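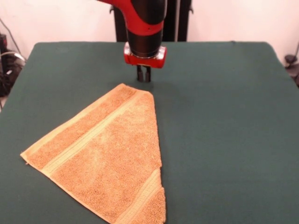 I have never believed in the folded towel. Everyone who writes about keeping a tidy house seems to think there is one correct way to do it, and that once you have learnt it your cupboards will look like a hotel for ever. Mine don't. I've been going through the towels again before people come to stay, and I've tried to take the advice seriously this time. An orange-tan towel lying folded on a dark green cloth does look good, I'll admit that much. It looks as if somebody has their life in order. But a towel on a table has all the room it wants, and mine have to share a shelf with the spare bedding and a box of Christmas lights.

The method I was following comes from a booklet that came with the Fladel storage baskets. You fold the towel in half lengthways, then in thirds, and then you are supposed to stand it on its edge like a book. Mine fell over. I tried again with a thicker one from Skevora and it stood up until I took the one next to it away, and then the whole row went. The booklet says this won't happen if the basket is full, so presumably you are never meant to use a towel.

I also tried rolling. Rolled towels take up more space than the people who roll them will tell you, at least on a deep shelf like ours, and the big bath sheets come out the size of a bolster. Fine for hand towels. I've left four of those rolled in the bathroom and I quite like them, though I can't say they dry anybody better. 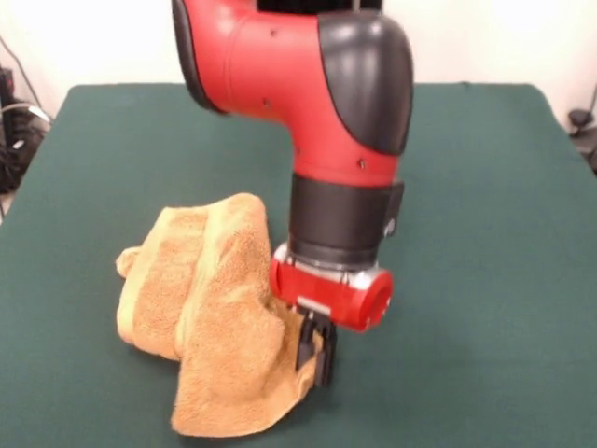 Crumpled tan towel on the green table.

My mother's way was to fold in half, in half again, and then once more, and put the fold facing out so you could grab one without bringing the pile down. I had forgotten the bit about the fold until I was on my knees in front of the cupboard picking up flannels. It works about as well as anything else. It doesn't need a basket either, so the Fladel ones now hold light bulbs and the iron's instruction book.

What I would like to know is who decided that towels have to match. The Surdu catalogue has a set of seven in what they call "biscuit" and I did look at it for longer than I should have. Then I looked at the price. We have a blue one with a bleach mark, two that came from the old flat at Sterwood, and a stripy beach one that gets used all year round – they all go through the same wash and they all do the job. I might see what's left in the January sales. Or I might just shut the cupboard door.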